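The Table Is Not a Drawer
By Shona Cartwright

Every household has one surface that takes in strays. Ours is the round white table by the window, which we bought to eat at. 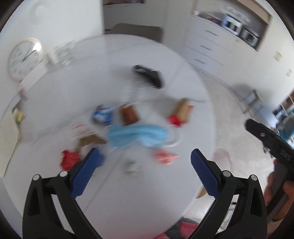
I have come to believe that the trouble is the shape. A rectangular table has a head, a foot and two sides, and people understand that things have a place along it. A round table has a middle. Anything you set down in the middle of a round table is out of everyone's way, and anything out of everyone's way can stay until spring.

It starts with one wrapper. I have watched this happen in my own home and in the homes of people who own labeled bins. Somebody finishes a snack while reading the mail and puts the wrapper down, meaning to take it along on the next trip to the kitchen. Now the table has a wrapper on it, and the next person, who would never have littered a clean table, feels that a precedent has been set. By Wednesday there's a crumpled red something keeping it company, and a disposable face mask that may or may not have been worn.

The mask is the hard case. A wrapper is trash and everyone agrees on it, even the person who left it there. But a blue mask with an ear loop still attached could be perfectly good. Throw it out and you're wasteful. Put it back in the box and you're a menace. So it lies there like a patient, and we eat our toast around it.

My friend Dinesh Mollah, who teaches middle school and fears very little, has a rule that whatever is on his table at nine at night goes in the garbage. He has lost a library card and a check for $109 this way. He says it was worth it. His wife, Halima Ugwu, was the one who had to call about the check, and she has a different opinion.

I've also read the decluttering books. The last one wanted me to hold each object and ask what it was doing for me, which is a lot to ask of a scrap of cardboard. I got through 16 pages and left the book on the table, where it did two months.

What I'd argue for is more modest. Put a trash can within arm's reach of the place where people sit. An ugly one is fine. We hide our cans under sinks and behind cabinet doors, as if guests might learn that we throw things away, and then we're surprised to find our wrappers out in plain view next to the salt.

Ours went in beside the window in January. It looks terrible. The wrappers mostly go in it now, and the mask question is still under discussion.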